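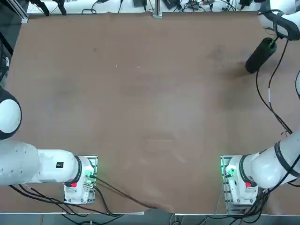
The brown tabletop with its pale sheen and some darker smudges.

How to Clean Dull Marks from a Brown Tabletop

A large flat table shows every mark, especially when the light comes from one side. I have used this method on my own table in Pleddale for three years, and it needs only warm water, dish soap and soft cloths. It is good for sealed tops. If your top is oiled or waxed, please read the instructions of the maker first.

Before you start

Take away the loose things. If something is bolted to the top, leave it in place and clean by hand up to the metal plate. Switch off and unplug everything that has a cable on the table. Lift the cables, do not pull them.

Step 1. Wipe the dust with a dry cloth. Go from the back edge to the front edge in long lines.

Step 2. Put a few drops of soap in a bowl of warm water. Wet the second cloth and squeeze it very well. It must not drip.

Step 3. Clean one small part at a time. On a dark smudge, hold the cloth for a moment and then rub softly in circles.

Step 4. Wipe again with clean water, then dry with a third cloth. Near metal plates and bolts, fold the cloth over your finger.

Step 5. Look at the top from a low angle. A pale area can be only the reflection of a lamp, so move your head before you rub more. If it moves with you, the table is fine.

Let the top dry for 31 minutes before you connect the power again.

Updated 7/7/21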